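2022年5月6日 作業ノート 蒸し器の課題

午前は腕の原点合わせだけで終わった。右のグリッパは前回から指の開きがずれていて、閉じ指令を出しても片側が先に当たる。オフセットを入れ直して解消。ログはPralsteadのフォルダに移した。

午後から饅頭の移し替え。課題は「皿の饅頭を蒸し器に入れる、蓋をする、蓋を外す、皿に戻す」の4段階で、今日は電源を入れず、配置と把持だけを見る。通しで20回の予定だったが、19回で打ち切った。最後の1回は左手の指のケーブルが手首に巻き込みかけたので止めた。

成功の定義は先週決めたとおり。饅頭の皮に指の跡が残ったら失敗、かごの縁に乗り上げても失敗。この基準で通しの成功は3回。失敗のうち5回は蓋の取っ手のつかみ損ねで、残りはほとんどが饅頭側。つまむ力を弱めると持ち上げる途中で滑り、強めると上のひだがつぶれる。その間の幅が思ったより狭い。

蓋はガラスで、深度がまともに返ってこない。取っ手が白く、机も白いので、輪郭で拾うほうも安定しない。縁の黒っぽい輪から円を当てはめて中心を出し、取っ手の向きだけ別に推定するやり方に変えたら、少しましになった。

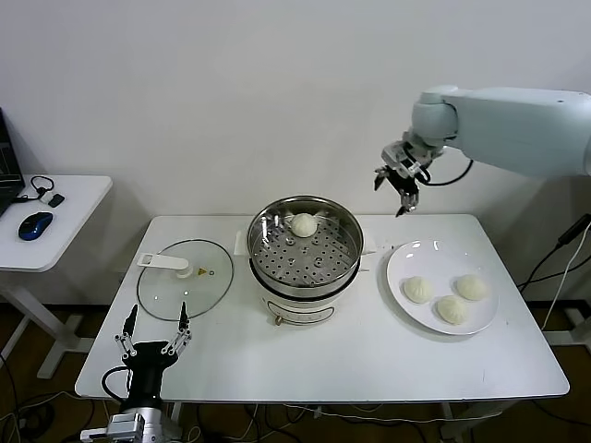

Getsemaní Zepedaからは、饅頭を一つずつつまむ前提をまず疑ったほうがいいと言われた。台所でやるなら皿ごと、かごごと動かす場面のほうが多いはずで、指先の力加減で勝負しても家事に近づいた気がしない、とのこと。人なら1分もかからない作業に準備で半日使っている点も突かれた。

もっともな話だが、かごごと持つと左右の腕の同期が要る。今の制御周期では片腕が遅れて傾くと思う。Espinozaの報告書にも両腕で鍋を運ぶ話があったが、持ち手の形が違うので数値はそのまま使えない。とりあえず空のかごで一度やってみる。

家の仕事を任せられるかという点では、まだ無理。置き場所を決めて、蓋の向きもそろえて、横で人が止める用意をしてこの成績なので、湯気が出たらどうなるか見当がつかない。レンズの曇りと、熱で饅頭が柔らかくなる分は別の問題として分けて測る。

次にやること
・かごの穴の反射で饅頭の底の位置が浮いて出る件。照明を斜めにして撮り直し
・Plarkisの指先カバー(柔らかいほう)を右に付けて、同じ条件で再試行
・左手のケーブルの取り回し。手首の外側で留める
・Runnessに替えの蓋を注文。取っ手に色テープを貼るかどうかは保留。貼れば拾えるのは分かっているが、よその家の蓋には貼っていない

饅頭は2日使うと皮が乾いて滑り方が変わる。今日の分は廃棄し、次回は新しいものを使う。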